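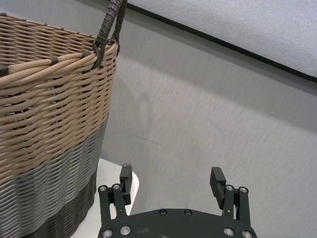

Woven basket in tan, gray and charcoal, with a rolled rim

Trelteck Solo Seat and Bracket Kit for Mid-Size Twins

If you have been thinking about taking the long dual seat off your twin and going to a single, the Trelteck kit is the one we fit most often in our own shop, and we are very happy to send it out to anyone who would like to do the job at home. It comes as a full set - seat pan, foam, cover, front tongue, two springs and the rear bracket - so you won't be hunting for odd bolts halfway through the afternoon.

The pan is pressed steel with a black powder coat, and the foam is a firm grade that we settled on after a good deal of riding. Softer foam feels lovely for the first hour and then you are sitting on metal. Ours takes a little breaking in, so please give it a couple of decent rides before you make up your mind! 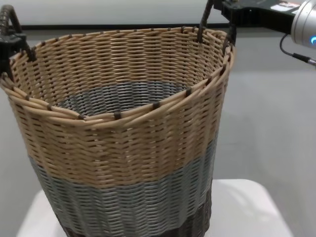 The springs come in two rates. Standard suits most riders, and the heavier pair is there for bigger folks or for anyone who rides on rough back roads. If you're not sure, tell us your weight and the kind of riding you do when you order and we'll pick for you. We can swap them later as long as they haven't been painted.

Fitting takes most people an afternoon. The front tongue slides under the original tank mount, the rear bracket picks up the fender bolts, and there is no cutting or welding on the standard frame. Bikes with the Uvinus rear loop need the longer bracket, so mention that in your order notes. Torque the bracket bolts to 13 ft-lb and check them again after your first ride.
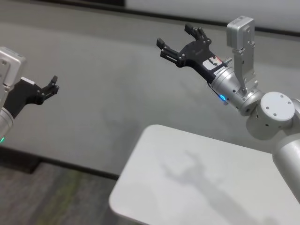 Covers are available in plain black, oxblood, or a diamond stitch that we buy in from Ibrahim Upholstery, and they do beautiful work. Diamond stitch adds $39 to the price and needs a little extra time in July, when everybody wants their bike finished at once. Plain black is normally on the shelf.

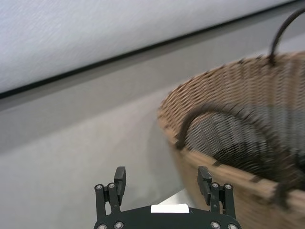
Natural tan basket with dark bands and black handles

Specifications
Seat width: 13 inches
Spring height: 5 inches, either rate
Rear bracket: standard or long
Finish: black powder coat
Also fits: Ekum hardtail frames, with the long bracket

Returns are fine for 46 days on anything that hasn't been fitted. Write to us before you post it back so we know to look out for the box.

Page updated 27 July 2015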